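Thursday, October 10, 2019. Garment care trials, coat cabinet and hangers.

Slow start. I spent the first hour looking for the steamer hose and found it coiled up behind the Furkik boxes (where I put it, apparently, back in the summer). Clémence Ferrand had left me a note with the plan for the day: get the hanging samples sorted, decide where things live, stop using the backs of chairs. Fair enough!

The question on hangers is still the same one as last time. Do we keep the molded plastic ones or pay for the wide-shoulder kind from Prunby?
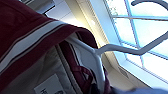 Shoulder bumps are what I care about, and they take a couple of weeks to show up on brushed fabrics, so today was only about getting everything hung the same way and written down. I gave the knits the wide hangers and left the rest on plastic. The wine-red piece with the white stripe is a good test for the plain white ones, I think, because the stripe goes right over the shoulder and any dent ought to show up against those two thin dark lines. It goes in the log as sample 447, and its twin on the Prunby hanger is 457. Please don't swap them, they're going to look identical from across the room and I'll never sort it out.

Steamed both for the same time on the low setting, 6 minutes, then left them alone. Royer's sheet says longer but I don't trust it on anything lined.

Then storage. Pascal Picard wants the built-in cleared out so we can use it as the holding spot between checks, and I've been dragging my feet on that one.
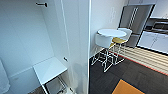
My worry was always length. Long coats bunch up at the hem if they've got something under them, and then you're measuring the cabinet and not the hanger. With the shelf sitting as low as it does I think jackets and shirts will be OK hanging above it, and the little black hook on the back wall can take the brush or the log on a string. Anything coat length stays on the rail in the other room for now. I'd like to see if the shelf comes out without a fight, but I didn't have the right driver on me and got distracted by coffee, so that's still open.

Next, where to put the clipboard and the lint roller while you're working. I'd been dropping both on the floor and then stepping on them, and Pascal says a side table is the obvious fix.
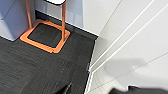
He's probably right, and it would also give me somewhere to lay the tape measure flat. I'll try it for the next check and see whether I use it or just pile mugs on it. Set the next check for 23 days out, early November, same order as today.

Still to do: labels for the hangers (Turoscombe tags, the stiff ones), a new pad for the steamer head, and a proper wipe-down of the metal before anything pale goes near it.

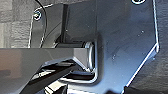
*Garment Care Group, workshop notebook*

On that wipe-down: use a barely damp cloth first, then a dry one, and go over the bent edges too. I got a gray smear on a cuff last spring doing it the lazy way and it took two washes to shift. Clémence has the good cloths in her drawer, ask first.

Also, whoever borrowed the second tape measure, I need it back before the next check. The one I've got has lost its end tab and I'm adding the difference in my head every time, which is no way to run a shoulder measurement.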